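We use cookies to remember your settings and measure traffic. By continuing to browse you accept our cookie policy.

Randbridge mill changes bread flour specification

Oct 6, 2018

The Randbridge mill has revised the specification of its white bread flour, sold to home bakers under the Plemell name. Protein content rises from 11.2 to 12.4 percent. Ash content is unchanged. Bags milled to the new specification carry a green batch stamp on the bottom seam.

The higher figure follows a change in the wheat blend. Two lots of hard spring wheat replace part of the local winter crop, which tested low in protein this season. The mill will review the blend in December, when storage samples have been retested.

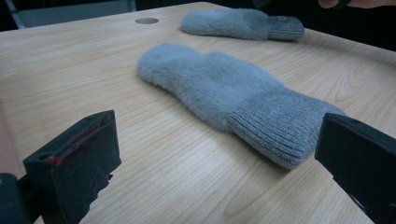
Effect on home recipes

Stronger flour takes up more water. For a plain loaf made with 700 grams of flour, the mill advises adding 31 grams of water to the amount used with the old flour. Salt and yeast stay the same. Bakers who keep a sourdough starter can switch at any feeding, though the starter may look stiffer for a day or two.

Kneading time goes up slightly. Dough mixed by hand should rest for 20 minutes before kneading starts. First rise at room temperature is given as 90 minutes, and the baking temperature in the mill's printed recipe stays at 200 degrees Celsius with steam for the first ten minutes. 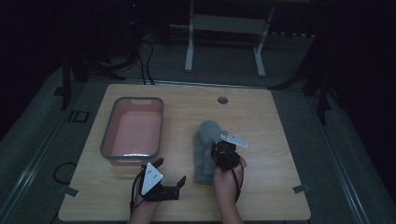 Photo: Unitstead

Flour from the old batches remains within its date and can be mixed with the new in any proportion. Where the two are mixed, the extra water should be reduced to match.

Moroz, the distributor, is shipping the new flour in small bags first. The large sacks will follow once existing stock has cleared. Whole wheat and rye flours are not affected, and the price per bag is unchanged. Shops that still hold old stock have been asked to keep the two batches on separate shelves.

The full data sheet, including falling number and water absorption, is available at the mill shop counter.

Recent items
Rye starter: feeding intervals in cold kitchens
Moroz adds smaller yeast packs
Oven thermometers compared
Storing flour through the winter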